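The Road to Endthorpe

The bus from Illside put me down at the wrong stop. The driver said it was the right one, and he had been driving the route for sixteen years, so I took my bag and stood in the road until he was gone.

Endthorpe was 46 houses and a church with no door. I had read about it in a travel book that gave it half a page and called it a good place to eat lunch. There was one inn, the Vovik, and it was shut until August.

A woman was washing her steps across the street. I asked her where I could get something to eat. She looked at my shoes, then went inside and came back with bread, a piece of hard cheese and a knife.

"On the wall," she said. "The board stays here."

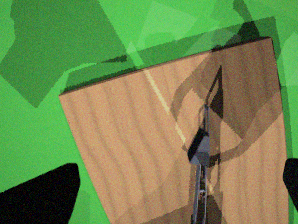
A board on green.

I ate on the wall. From there I could see the valley and the road I would have to walk, up to the pass at Štefanec. The book said it was an easy climb of nearly 1,000 feet. It also said the inn was open all year.

When I brought the knife back she asked where I was from, and I told her. She said her brother had gone there once, for work, and had sent one postcard in two years. She still had it. It showed a parking lot and a bank.

"Is it like that?" she asked.

I said parts of it were. She seemed satisfied.

I offered to pay for the lunch and she named a price, 62, which was more than the bus had cost. I counted it out on the sill. She gave me the rest of the bread and told me the path was better on the left side of the stream - the right side had washed out in the spring.

I kept left. By dark I could see the lights at Štefanec, and I ate the bread walking.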